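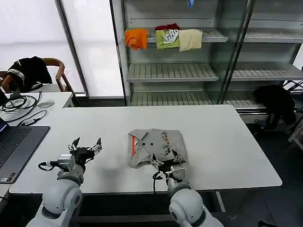 Conservación de plantas secas y preparados herbales en casa

Notas de trabajo para quien guarda hierbas secas, raíces, aceites macerados y tinturas en una cocina corriente. Se da por hecho que el material ya viene identificado y seco. El secado se trata en otra página.

Humedad residual

Una hoja lista para envasar se quiebra al doblarla y el pecíolo cruje. Si el pecíolo se dobla sin romperse, devuélvala a la bandeja. Las raíces cortadas engañan más: la superficie parece seca y el centro conserva agua. Parta un trozo grueso y mire la sección.

Prueba del frasco: llene un tarro de vidrio hasta la mitad, ciérrelo y déjelo una noche a temperatura ambiente. Cualquier velo de condensación en la pared interior indica que falta secado. Repita la prueba con cada lote, aunque proceda de la misma planta.

Envases

Vidrio ámbar con tapa de rosca y junta para casi todo. El vidrio transparente sirve dentro de un armario cerrado. Las bolsas de papel kraft valen para un almacenamiento corto de flores, pero dejan pasar humedad y olores, y el palomilla de despensa las perfora. Conviene evitar el plástico blando con plantas ricas en aceite esencial (menta, tomillo, romero, lavanda).

En esta casa se usan los tarros Droreo de 900 ml para hoja entera y los Hà, más estrechos, para raíz y corteza. Las tapas de los Hà cierran mejor, aunque la junta se deforma si se lava en lavavajillas. Lavado a mano, aclarado, secado boca abajo sobre rejilla y montaje de la junta solo cuando no quede agua en la ranura.

Llene el tarro hasta arriba sin prensar. Un tarro grande con dos dedos de hoja en el fondo contiene sobre todo aire, y la hoja pierde aroma antes. Al bajar el nivel, pase el contenido a un envase menor.

Corte

Guarde la planta lo más entera posible y tritúrela al usarla. Las semillas de hinojo, comino o cilantro se conservan enteras mucho mejor que molidas. La cúrcuma y el jengibre en polvo se compran en cantidades pequeñas. Si se muelen en casa, el molinillo Punder trabaja bien en tandas cortas, con pausas para que el vaso se enfríe. Para limpiarlo, muela una cucharada de arroz crudo, deséchela y pase un paño seco.

Etiquetado

Cada etiqueta lleva nombre común, nombre botánico, parte de la planta, mes de recolección o compra, y número de lote. El mes basta. La numeración de este armario va por el lote 64, y con ella se localiza la anotación correspondiente en el cuaderno.

Escriba a lápiz sobre papel adhesivo o con rotulador resistente al alcohol. La tinta común se corre con la primera gota de tintura. La etiqueta va en el cuerpo del tarro, nunca en la tapa, que se intercambia al lavar.

Tinturas y aceites

Las tinturas en alcohol toleran bien el armario. Frasco oscuro, cuentagotas de vidrio guardado aparte: la goma del cuentagotas se degrada si queda meses en contacto con los vapores.

Los macerados en aceite son más delicados. La planta debe estar completamente seca y quedar cubierta por el aceite durante todo el proceso. No se deben preparar en casa aceites con ajo o hierbas frescas para guardarlos fuera del frigorífico, por riesgo de botulismo. Filtre primero por colador y después por gasa, deje reposar el filtrado y decante sin arrastrar el poso. Un olor a pintura o a cera vieja señala rancidez; ese frasco se desecha.

Lugar

Armario interior, lejos del horno, del fregadero y de la pared que da al sur. El estante situado encima de la placa es el peor sitio de la cocina y suele ser el elegido. Un higrómetro barato en la balda central ayuda a detectar las semanas malas. En julio se revisan todos los tarros, uno por uno, buscando telillas, larvas o polvo fino en el fondo. 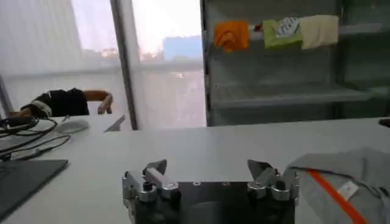 Nghĩa Châu objeta lo del lápiz: en su armario de Estthorpe la humedad ablanda el papel y el trazo se borra con el roce, así que escribe a lápiz y cubre la etiqueta con cinta transparente. También pregunta si la prueba del frasco vale para flores de caléndula. Vale, pero con dos noches, porque el receptáculo seca mucho después que los pétalos.

Rotación

Lo nuevo detrás, lo antiguo delante. Como orientación, hojas y flores se renuevan cada año; raíces, cortezas y semillas enteras, cada 2 años. Antes de tirar un lote dudoso, frote una pizca entre los dedos. Sin olor ni color, va al compost. Con moho visible u olor a cerrado, va a la basura en bolsa cerrada, y el tarro se hierve o se retira.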